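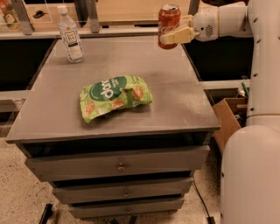
Tonura tidy-up arm: questions we keep getting

Last changed in April. If your question is missing, ask at the Tuesday session at the Plunen workshop.

What is Tonura meant to do?

Pick up the odds and ends people leave on top of the drawers and put them somewhere else. Drinks cans, bottles, snack bags. It's a shared build and the name covers the whole lot: arm, fingers, software and the pile of notes. We didn't build the arm itself, we bought it second-hand. The finger shapes and the control code are ours.

Does it work?

Depends what you mean by work. With a full can, standing upright, with nothing near it, it does well. We logged 60 tries at that and were pleased until somebody pointed out that we'd put the can in nearly the same spot each time. Since then we move it about between tries, and the results are worse and more useful.

I read that it gets things right 95 per cent of the time.

That figure was on our old page and we've taken it down. It came from one good afternoon with one kind of can. Please don't repeat it, and be wary of anyone else's figure if they won't say what was picked up, how many times and who reset the table.

Why cans?

They're stiff, they're the same size all the way up, and two flat fingers can hold one round the middle without much cleverness. A red Coca-Cola can is also easy for the software to find against a grey top. All of which makes it a soft test. We know.

What about crisp packets and the like?

Poor. A crumpled bag has no fixed shape, so the place you'd want to pinch moves every time. The bright green Dang bag is one of our regular test items and it is still winning. Sometimes the fingers close on a fold and it comes up nicely. More often they push it along the top. Anyone who shows you a home-built arm dealing with bags should be asked to scrunch the bag up again and repeat it.

And bottles?

A clear bottle is harder than it looks. The software tends to see the label and the cap and guess at the rest. If there's only a little water in the bottom it will also tip over at a light knock. We try to grip at the label.

Would a better gripper fix it?

Some of it. We've had two sets of fingers so far. The first came with the arm and was too narrow. The present pair is wider and flat, and they hold a can more squarely. Rubber pads are on the list. People who sell grippers will tell you it's all in the gripper, and people who write software will tell you the opposite.

Why use an old set of drawers as a table?

It was there, and it's a decent height for the arm. The top is scuffed and picks up dust, which we've left alone on purpose. A clean white test bench would flatter the software. The drawers aren't part of the project yet, whatever you may have heard. Those small round knobs are a separate headache.

What is Rinance and do I need it?

Rinance is our name for the bit of code that decides where the fingers go. You only need it if you want the arm to choose for itself. For moving it by hand controller, the basic setup is enough, and I'd start there.

Is it the same as the Lauritsen build?

No. Lauritsen was the earlier arm, made from printed parts, and it drooped. Some of the wiring notes carry over. The rest you can ignore.

Can I leave it running while I make tea?

No. Someone stays within reach of the stop button whenever the power is on. Keep cables and boxes out of the way of the base as well, a rule we're better at writing down than following.

How long before a beginner can run it?

Some 8 hours of bench time, spread over a few evenings. Most of that goes on learning to set it up the same way twice.

Is it quicker than doing it yourself?

Not remotely. You could clear the top by hand before the arm had finished its first can.

Should I build one at home?

If you like building things, yes. If you want a tidy house, buy a bin.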